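拆机工位的规矩,我改到第三版了,今天有空,拆成几条发出来。做机械臂拆解旧台式机的同行可以对照着看,有不一样的做法欢迎贴在下面。

1/
先说范围。只讲桌面级协作臂拆报废电脑主机,不讲产线,也不讲电池包。我们在 Lirnalthorpe 的工位上一台臂配一个操作员,两边伸手都够得到机箱。规矩基本都是围着“两边都够得到”这件事写的。

2/
上台之前断电。拔电源线,按住开机键 8 秒,再把机箱放上台面。电源盒本身不开盖,谁都不开,臂也不开。整盒拆下来进单独的筐,交给有资质的下游。
这一条从第一版到现在一个字没动过。

3/
每台主机有一张流转卡,写编号、到货批次、断电人签字。没有签字的卡,操作员有权不接。
有人嫌慢。签个字的时间我量过,6 秒。

4/
侧板。侧板是伤手最多的地方,内侧折边没有倒角的机型很常见。要求戴防割手套再碰折边。扶着外侧平面的时候可以用薄手套,光手不鼓励,目前也没有写成禁止。
这一条 Finn Heitmann 跟我争过,他主张一律厚手套。厚手套拧小旋钮确实拧不住,最后折中成现在这样,按动作分,不按人分。

5/
吸盘。侧板用吸盘固定或者搬移时,吸附面先擦一遍。带凸筋的板子要找得到能贴平的位置才准用,找不到就换夹具。吸盘装好之后手拉一下,再松开支撑。
吸盘橡胶有裂纹直接换,不修。

6/
人和臂同时在机箱旁边的时候,只允许一方动。操作员的手进了机箱轮廓,臂就停在原位,夹爪保持当前开度,不许“顺便”回零。
回零这个动作我单独拎出来写,是因为默认程序里它的路径会从机箱上方横着扫过去。
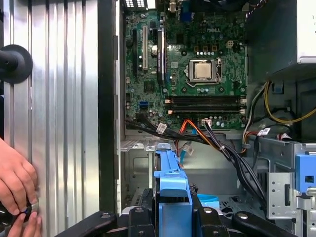
7/
停和动的切换靠口令加脚踏。操作员说“进”,踩住,手进去;手出来,说“出”,松开。两样缺一样,臂不恢复。
不接受点头、眼神、敲桌子。夜里一个人值班也要说出声,录音是要归档的。

8/
速度。夹爪进入机箱以后限速,具体数值各家按自己的风险评估定,我不给数字,免得有人照抄。我们的做法是轮廓外一档,轮廓内一档,靠近主板再降一档,三档写死在程序里,操作员面板上没有调节项。

9/
线缆。这是争议最多的一条。
现行规定:先理线,后拆件。挡在夹爪路径上的线束,由人拨开或者拔掉,臂不负责拨线。细线最麻烦,夹爪带走一根细线,末端的插座常常跟着变形,那块板的转售等级就掉了。

10/
拔线只捏插头,不拽线。带卡扣的插头先压卡扣。线上的标签不要撕,下游分拣要看。标签脱落的,装小袋,和线放一起,不要凭印象贴回去。

11/
散热器和处理器。拆散热器归人。拆完之后,处理器留在插座里,压杆保持扣住,等到芯片工序再取。
不准为了省一步,在主机拆解工位上直接开压杆。针脚弯了算工位的责任,不算物料问题。

12/
内存条。臂可以拔,前提是两端的卡扣已经打开并且由人确认过。空槽也要在流转卡上划掉,别留白。留白的卡到了后面,没人知道是没装还是没看。

13/
塑料托架和滑轨。很多品牌机用彩色塑料件提示“这里可以徒手拆”,很方便,但老化以后很脆。夹爪夹塑料件用低力档,第一次没夹住,退出来重新对位,不准加力再夹。连续两次不成功,转人工。
我们 1040 台的记录里,塑料件断裂多数发生在第二次加力那一下。所以这条写的是退出来,没有写“适当加力”。

14/
硬盘。到手先核对序列号,再进带锁的箱子。硬盘笼是空的也要拍照存一张。数据销毁走另一套规程,工位上不做任何擦除,也不接显示器看内容。

15/
夹爪本身的检查,每班开工前一次:螺丝有没有松,指尖垫有没有磨穿,腕部摄像头的镜头擦没擦。螺丝画防松线,线错位了就停下来重新按扭矩锁,再画新的。
Teuber 那套点检表我们抄过来用了一阵,项目太细,大家开始闭着眼打勾。现在砍到 16 项,全部要求手碰到实物才能勾。

16/
数据记录。训练用的演示数据和生产记录分开存。演示里夹错、碰歪、中途停下的段落一律保留,打上标记,不删。Irnlow 那边八月份交过来的一批只留了成功的,我们没法用,退回去了。

17/
人员。新操作员先跟班,只看不碰;然后在没有通电的臂旁边练口令和脚踏;最后才上真机。跳步骤的,带教人和本人一起记录。
带教人不能同时带两个。

18/
异常上报。碰到手、碰到手套、夹爪蹭到主板,都算,没受伤也算。写三行就够:当时在拆什么,谁在动,停下来用了什么方式。不用写检讨,写检讨的我会退回去让他重写成三行。

19/
几个还没定的,一并列出来:
双人工位的口令怎么区分,现在两个工位挨着,隔壁喊“出”,这边也听得见。
Erkia 的力控模块要不要进标准配置,试用还没完。
侧板薄手套那条,Finn 说他保留意见,我在文档里给他留了备注。

20/
评论里有人问能不能直接拿去用。可以拿,但第 8 条的速度和第 13 条的夹持力必须自己测。机型不一样,台面高度不一样,臂也不一样,抄我们的数没有意义。
文件整理好以后,我把点检表的空白版也贴上来。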